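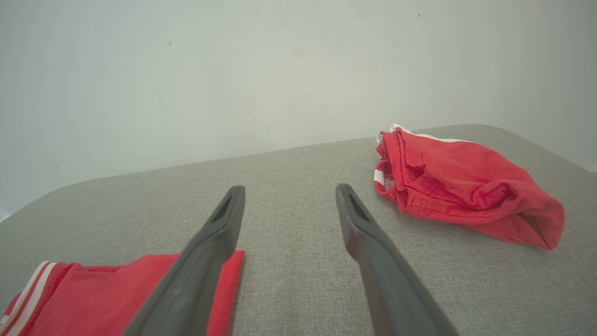 Gripper view, red shorts on the gray seat. Folding project, student robotics club.

Some people asked what our club is doing this term, so I'm putting it in one thread. The project is laundry. The arm has to take a piece of clothing off a soft surface, fold it, and put it down next to the last one.

We started in July with towels on a hard table. Towels are easy. They have four corners and no inside. Shorts have two leg openings and a waistband that wants to roll up, and the arm gets confused about which edge is which.

The software side is called Tiro. Áine Hayes wrote the first version and the rest of us have been adding to it. It takes the wrist camera view and picks a grasp point. The motion planning is separate and lives in another repo, which we named Galtau for no good reason.

Soft seats are harder than tables. When the fingers come down on a table they stop. When they come down on a cushion they push in, the fabric dents, and the cloth slides toward the dent. We had to redo the height check for that. It now closes the grip a little above where it used to.

We train on demonstrations. One person drives the arm through the whole fold and Tiro logs it. The goal is 2,000 demonstrations before the Stoston meet. Every member signs up for blocks of 20. After 20 your hands are tired and the folds get sloppy, so we stop there.

What we throw out: any run where the driver drops the garment and picks it up by hand. What we keep: runs where the arm drops it and the arm picks it up again. We want the recoveries in there.
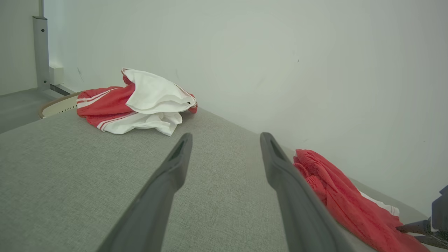 Mixed colors are the current problem. With one red item on gray, finding the edge is simple. Put white on top of red and the grasp picker likes to go for the line between them, and then it grabs both layers. Áine's fix is to score the two layers separately. It works on still images. We haven't run it on the arm long enough to say more.

The stripes cause a smaller version of the same thing. A white stripe near a hem looks like the hem. We could use plain shorts, but the meet rules say the clothes are supplied by the organizers, so we are leaving the stripes in.

Rules for anyone curious: each team gets 4 garments in a heap and a time limit. Points for each one folded, fewer points if it's folded but crooked. Touching the arm ends the run. The team from Vương put their rule notes online last year and they were very helpful to us.

New members: you don't need to know how to code. Driving demonstrations is a real job and we are short on drivers. You get a short training session, then you do a practice block that doesn't count, then you're on the sign-up sheet.

If you already drive, please write the garment type in the log before you start, and check that the lights are on the same setting as last time. Áine spent a whole evening sorting unlabeled runs and would like not to do it again.

Next post will be about the height check, with the plots.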